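Getting the toy drawer under control

Quick one today, in between loads of washing. Kids' bits and bobs. The small stuff, not the big plastic garage (that's another post and another headache).

Sort first, buy later
Don't buy tubs until you've tipped everything out. I bought 10 matching ones in April and half didn't fit the shelf. Old sheet on the floor, tip the lot, gather the corners when it's tea time and finish tommorow.

Washing plastic bricks
Mesh bag, 30 degree wash, no spin. Tie the bag tight. Or a washing up bowl with warm water and a squirt of washing up liquid, soak while you have a cuppa, old toothbrush for the gaps. Dry on a towel, studs down so the water runs out. Not on the radiator, they warp.

Sticky patches
Sticker glue comes off with a dab of cooking oil. Leave it a bit, rub, then soapy water. Felt tip needs surgical spirit on cotton wool, but try it somewhere hidden first as it can take the paint off.

Odds and ends
Every house has them. Single blocks, shiny balls, the piece that belongs to nothing. Stop trying to match them up. One bin for the lot, metal if you've got one as it wipes clean and doesn't hold smells. Sloping sides are good, you can get your hand in. 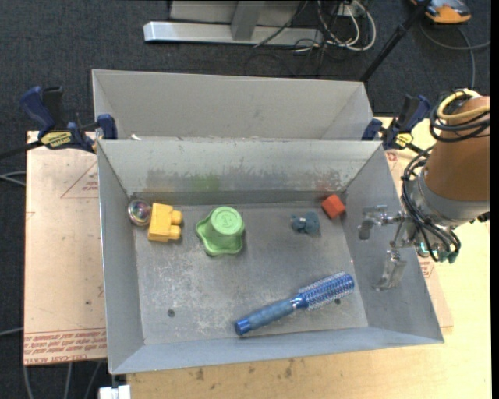

Labels
Masking tape and a marker. Thats it. Nandi Oosthuizen wrote in to say she draws a little picture on hers for the ones who can't read yet, pinching that.

Batteries
Out of anything going up in the loft. If they've leaked, gloves on, cotton bud dipped in vinegar on the crusty bits, dry it well.

Soft toys
Pillowcase, knot the top, cool wash. Mine go in on a Monday with the towels. Check for loose eyes before you start.

Curtains next time, if I get them down.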